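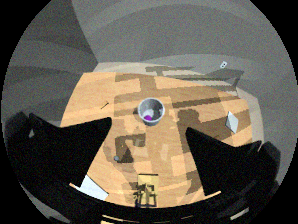
Cup with a purple piece at the bottom, on the wooden table, from overhead.

Home | Checklists | Kitchen | Furniture | Contact

Dining Table Inspection Checklist, Fendgate Rental Units
Prepared by Gunārs Uibo. Revised November.

1. Stability. Press down on each corner in turn. Rock of any kind: fail.
Comment: Unit 9 failed at one corner. Foot pad missing, replaced.

2. Leg fasteners. Tighten all bolts by hand, then a quarter turn with the wrench. Do not use a power driver.
Comment: Units 13 and 22 passed. Unit 27 has a stripped insert; table withdrawn.

3. Top surface. 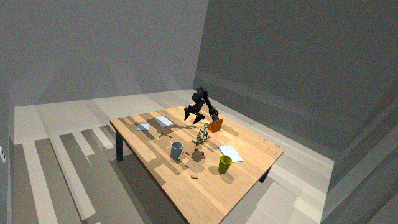

Splinters and raised grain are checked with a dry cotton cloth drawn along the full length of each board. Any snag is marked with tape and sanded the same day. On plank-patterned tops in mixed tans, such as the one shown, dark streaks may be shadow, so move the lamp before recording a stain. Open joints wider than a coin edge are a fail.

4. Edges and corners. Run a gloved hand around the perimeter. Sharp corners get a guard in family units.
Comment: Bundico guards peel after cleaning. Use Tangen screw-on type.

5. Clearance. Chairs must pull out fully without blocking the exit door.
Comment: Unit 22 marginal. Table turned lengthwise.

Reader comments

Durnska: Does item 2 apply to glued legs?
G. Uibo: No. Check the glue line for gaps and go to item 3.
mwk: Quarter turn was too much on our softwood frames. Stopped at snug.

Contact the inspection desk | © Fendgate Rental Units | Back to top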